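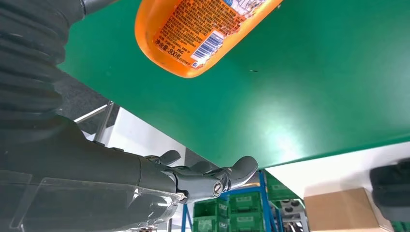 Senga Imrie wrote in to ask why her towels come out of the wash stiff as cardboard even though she uses plenty of detergent, and whether she should be using more. No, Senga, please don't! Use less. I got so many messages like hers after my last laundry post that I'm giving the whole towel thing its own page.

So, stiff, scratchy, slightly sour towels. I lived with them for years and kept buying new ones (I had a lovely blue set from Drevumer that felt like a doormat by June). What I had was detergent buildup. Soap that doesn't rinse out stays in the loops, dries there, and grabs onto skin oils and hard water minerals. Then you add more soap to get rid of the smell and around you go.

What you need

Your usual liquid detergent
Plain white vinegar
Washing soda
A measuring cup with lines you can read
A bathtub or a big bucket

Step 1: Strip the towels

Fill the tub with the hottest water your towels can take (check the tag) and stir in half a cup of washing soda until it dissolves. Put in clean towels, push them under, and walk away. I leave mine until the water is cold, usually the whole afternoon. Give them a swish whenever you go past. The water will probably turn a gray you'd prefer not to think about.

Wring them out and run them through the washer with no detergent at all. If you still see suds through the door, run it again. My first batch took three rinses, and I stood there muttering at it. 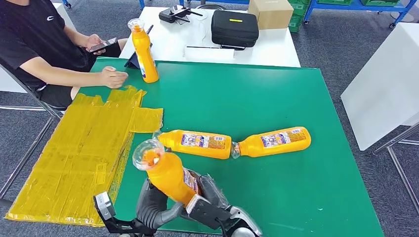 Wash dark and light towels in separate soaks, by the way. I skipped that once and my white hand towels have been a kind of dishwater lilac ever since.

Step 2: Measure, for real this time

I used to pour straight from the bottle and stop when it felt right. Then one Sunday I poured my "feels right" into a kitchen measuring cup and got about 200 ml. Two hundred! For one load! These days I use 28 ml for a normal load of towels and a little more if the dog has been involved. Check your own label for a starting amount, and if you have soft water, go to the low end of what it says.

The caps are a trap, too. On mine the fill line is way down near the bottom and it's the same color as the rest of the cap, so I went over it with a permanent marker. You'll need to redo it every few weeks.

Step 3: Don't stuff the drum

Towels need room to flop. Load the drum loosely, no more than two thirds full, and if you have to lean on the door to close it, take some out. Pick a warm wash and add an extra rinse. My old Dorkex machine hides the extra rinse under a button labeled "Plus," which took me an embarrassingly long time to find.

Step 4: Skip the softener

I know, it smells nice. But softener coats the fibers, and coated towels just push water around on your back. Every so often I put half a cup of vinegar in the softener drawer instead. Never use it in a load with bleach, and have a look at your washer manual first, as some makers don't want vinegar near their rubber seals.

Step 5: Shake and dry

Snap each towel hard a few times before it goes on the line or in the dryer. It lifts the loops back up. Line drying always leaves them a bit firm, so I finish mine with ten minutes in the dryer on low.
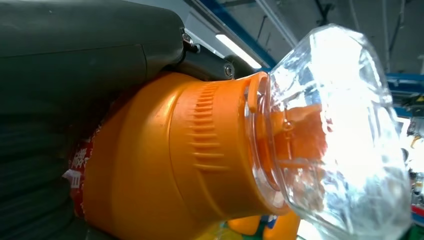 Liquid detergent keeps best with the cap on tight.

Patricio Ortuño asked if this works for bathrobes. It does, but pull the belt out first or it will tie itself around everything else in there. For microfiber cloths, leave out the vinegar and the hot soak and just cut down the detergent.

I redo the strip soak maybe twice a year now, whenever the towels start beading water again.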